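We use cookies to remember your settings and to see which pages get read. Accept all | Essential only | Change preferences

The Sastetti open day in Arton: questions readers keep sending

Updated October 28, 2025

I went to the open day in August and wrote a short piece on it. The mail that followed was mostly questions, and a lot of them were the same ones. I paid my own bus fare, I had the free coffee, and I have no connection to the company.

What is Sastetti, and what were they showing?

Sastetti is a small robotics firm that rents the old Pascual building on the edge of Arton. They are working on a household robot called Olis, which is supposed to tidy shelves, put books away and clear tables. The open day was billed as "Meet Olis at Work." I would have called it "Meet the People Teaching Olis," and I think fewer families would have come.

Did you see the robot do anything on its own?

Yes, for a short time. Olis picked up a cloth, folded it in half and put it in a tray. It did this several times during the slot I watched. It also stopped once with the cloth hanging from one hand until an employee pressed something on a tablet. The guide called that "a safe pause." Maybe it was. The cloth was the same cloth each time, laid down by the same employee in what looked to me like the same spot.

The rest of the floor was given over to people doing chores by hand while the equipment recorded them.

Why are people doing the chores?

The idea is that a person holds a pair of grippers like the ones the robot has, and does the job with them. Everything gets recorded, and the recordings are used to train the software. You are limited to whatever two stubby jaws can do, so the robot should in theory be able to copy you.

I have no quarrel with the method as explained. My quarrel is with the flyer, which said visitors would see "robots handling everyday tasks." Most of the handling I saw was done by adults with good wrists.

Could visitors try it?

They could, at one station, after signing a form. I did. The grippers are heavier than they look and the cables get in your way. I was asked to pick up a plastic cup and set it on a saucer, and I knocked the cup over twice before I managed it. My respect for the staff went up. My confidence in a robot learning from me did not.

How many recordings does it take to teach one task?

The figure on the wall panel was 430 recordings for putting one book on a stand. I asked whether that meant 430 good ones or 430 in total, with the fumbles left in. The guide said good ones. A different employee, later, said the fumbles are kept as well and are useful. Both may be right, but the panel doesn't say, and I think it should.

I also asked how often Olis succeeds at the book task once it has been trained. I was told the team is "very encouraged." I asked for a number and was given a tote bag.

Is it true they said it works with any book?

The talk said "any book." The questions afterward whittled that down quite a bit. Paperbacks are a problem because the covers bend. Big hardbacks are a problem because the jaws don't open wide enough. Board books do best, being stiff and light. If your household contains mainly board books, you are presumably busy with someone too young to be left alone with a robot.

What does it cost?

There is no price. There is a "founding household" list, and joining it costs $210, refundable. I read the terms at the sign-up desk. Refundable means on written request, and I couldn't find a date by which they have to pay you back. Ask about that before you hand over a card. I didn't join.

Was it suitable for kids?

Mostly. The hall is kept dim away from the work areas and there are cables on the floor, so hold on to small ones. The chairs were folding chairs and there weren't enough of them. Kids liked the cloth folding for longer than I did. The book station lost them fairly fast, since watching a grown-up very carefully approach a picture book is a hard sell when you could simply be reading it.

Did they film the visitors?

Signs at the door said recording was in progress. I asked what happens to footage with visitors in the background, and the answer was that faces are blurred "where needed." I asked who decides where it is needed. I was told someone would email me. I am still waiting for that email, and I'll add the answer here if it comes.

Are you against this sort of thing?

No, and a few of you seem to think I am. A machine that could put things back on shelves would be a real help to my mother, who can't bend well. That's the reason I went. I would like it to exist. I'd also like to be told plainly how far along it is, and an open day is a good chance to do that. Arton gave these people a decent break on the rent, so I don't think it's rude to ask.

Did anyone there give you a straight answer?

The people at the stations did, far more than the ones giving talks. The operator I spoke to longest told me the hard part is the moment just before the grab, when both jaws have to line up with the edges of something thin lying flat. Get it wrong and you push the thing across the table. That was the most useful sentence of the afternoon and it wasn't in any of the talks.

How long should I allow, and will there be another one?

Allow 2 hours if you want the talk and a turn with the grippers. One is enough if you skip the talk, and I would skip the talk. Sastetti says there will be another open day in the same building, with no date yet. Parking is on the street and the bus stops close by.

If I go, what should I look at?

Go to station 6, stand still and watch a few attempts from start to finish. Pay attention to what happens between attempts, too, and who puts things back where they started. Then ask whether you can see Olis do the same job with nobody's hands on it. 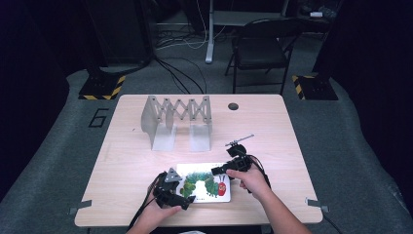 When I asked, the answer was that the book task wasn't scheduled for a live run that day. If you get a different answer, write and tell me, and please say which book they used and how many tries you saw.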